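Does a Tidy Desk Really Help You Think?

By Mariama Amissah

Grown-ups say it all the time. "Clear your desk and you'll clear your head." It sounds wise. But who checked? I like to ask that about anything that gets said a lot and proved very little, so let's take desks apart (not with a screwdriver) and see which bits of the advice hold up.

Start with what a desk is. It's a flat top held up at a handy height so you don't have to work on your knees. That's it! People managed with boxes, window ledges and the kitchen table for a long time, and plenty still do. When a store tells you its desk will make you "more creative," be suspicious. A desk holds your stuff up. The ideas have to come from you.

What about the things people put on top? A lamp and some flowers are favorites, and I have heard big claims for both.

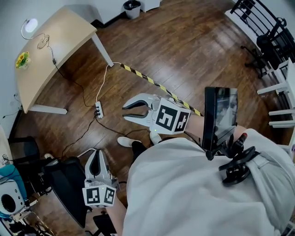

Desk, lamp and yellow flowers, with a power strip on the floor.

Let's take the lamp first, because it's the easy one. You see things when light bounces off them and into your eyes. If your head and shoulders are between the ceiling light and your paper, your shadow falls right where you're trying to read. A desk lamp sends light in from a different direction, so the shadow moves. You can test this tonight with a book and a flashlight. Lamps pass.

You may have been told that reading in dim light will ruin your eyes. Most eye doctors don't think it does lasting damage. Your eyes can get tired and sore, though, which is a good enough reason to switch a lamp on.

Now the flowers. My friend Akosua Aidoo swears that a plant on a desk "cleans the air." I was doubtful, so I looked into it. Plants do take in some gases and give out oxygen, and that part is real science. But one little pot in a whole room? You'd need a jungle before you noticed any difference, and opening a window does the job much faster. So I don't believe the air story. Flowers are nice to look at, and I think that's allowed to be the whole reason.

Then there's the part of the desk people forget, which is everything hanging off it. Lamps, screens and chargers all need electricity, and electricity has to travel through a wire. Inside the cable is metal, usually copper, that electricity moves through easily. Around the metal is a plastic coat that electricity does not move through easily. The coat keeps you safe, so a cable with a split or chewed coat should be shown to an adult and not used.

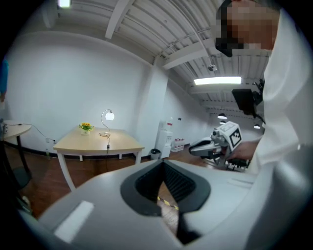
A power strip gives you more sockets, and some people think that means it gives you more electricity. It doesn't. All those sockets share what comes out of one place in the wall. A few small things like lamps and chargers are usually fine. A heater is not, because heaters are greedy and the strip can get dangerously hot. Never plug one strip into another, either. I have seen that done by adults who should know better.

Cables on a floor are also very good at catching feet. You can run them along a wall or clip them under the desk top. Bright striped tape is another trick you may see in workshops and school halls. Black and yellow stand out strongly against each other, so your eye lands there quickly. But tape on the floor can't stop you from tripping. It only asks you to look, and you still have to do the looking.

So, back to the tidy desk. Some studies have found that people are slower to find or notice something when there's a lot of clutter around it. I believe that, because I once spent most of a Monday hunting for a ruler that was under my own notebook. But finding a ruler and thinking a clever thought are two separate jobs, and I haven't seen good proof that a neat desk does much for the second one.

Don't take my word for it. Try this at home.

You need: a desk or table, a timer, a pencil, 26 small pieces of paper and a helper.

Write one letter of the alphabet on each piece. Leave the room while your helper spreads them face up on a clear desk. Come back, start the timer and pick them up in order from A to Z. Write down your time. Then do it again with books, socks and pens mixed in among the letters, but don't let anything cover a letter up. Do each one 2 more times and swap jobs with your helper.

If your times are almost the same, maybe the grown-ups are wrong about your desk. If they're very different, you might have some socks to put away.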